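Housekeeping Skills, Unit 2: Washing Up by Hand

Handout for the Drilurton evening course. Please bring it with you, as we will be writing on it.

Welcome back, everyone, and thank you for leaving the room so tidy last time. Last week's unit was mostly talk, and I know a few of you were itching to get your sleeves rolled up, so this one is nearly all practice. We will be working with basins, cloths and long-handled utensils, and by the end of the evening you should be able to set up a washing place on any flat table, even in a home where the kitchen sink is out of use or too low for the person you are helping.

Setting up the table

Start with the table itself. Wipe it down and dry it before anything goes on it, and then put the basin toward the middle, well back from the edge where you stand. People like to pull the basin close to them, I did it myself for years, and you end up with a wet apron and a wet floor. Keep your cloths to the side, folded, so that you can pick one up with one hand while the other is still busy.

Fill the basin low. We use 2 liters for a medium basin, and that is plenty for utensils. It looks stingy the first time you do it, but remember that you will be carrying this water to a drain afterward, and a full basin is a heavy, sloppy thing to walk down a hallway with. The Brutivik basins in our cupboard have no pouring lip, so be extra careful with those and tip them slowly.

Cloths

Microfiber is what we use for nearly everything in this course. Fold the cloth in half and in half again, and you have several clean faces to work with before you need a fresh one. Choose one color for washing and another for drying, and stick to it for the whole session. Which color does which job is up to you, but write it on the card by the door if somebody else is going to take over from you! At Nukness House, where I trained, the two got mixed up all the time, and we spent a good part of every morning rewashing things that had been perfectly clean the night before.

No fabric softener on these cloths, ever. It coats the fibers and they stop picking up water. Wash them with a little plain detergent and hang them by the loop if they have one.

Ladles and other long handles

A ladle is a good piece to learn on. It has a deep bowl that hides grease, a long handle that wants to tip the whole thing out of the basin, and a join between the two where old soup likes to settle. Hold it near the top of the handle and bring the bowl down into the water at a slant, letting the handle lie across the rim.

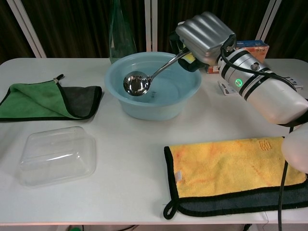 Fig. 1. Ladle held by the upper end of the handle, bowl just over the water.

Let the bowl fill, swirl, and pour it back out along the side of the basin — gently, so it doesn't splash your cloths. Do this a few times before you touch it with anything. Then take the washing cloth around the inside of the bowl, around the outside, and up the handle, finishing at the end you have been holding (this is the part everyone forgets). Look at the join under the lamp. If it still feels slippery under your thumb, go around again.

Dry stainless steel right away if you want it to shine. Left to drip, it gets those chalky spots, and our water here is hard enough that you will see them by the next morning.

For your practice sheet

Wash one ladle, one slotted spoon and one item of your own choosing. Note how many changes of water you needed and what made you decide to change it. The reading is the chapter on hand washing in the Cheng workbook, and you can skip the part about dishwashers for now.

Spare cloths are in locker 1156. Please hang the used ones on the rail before you go.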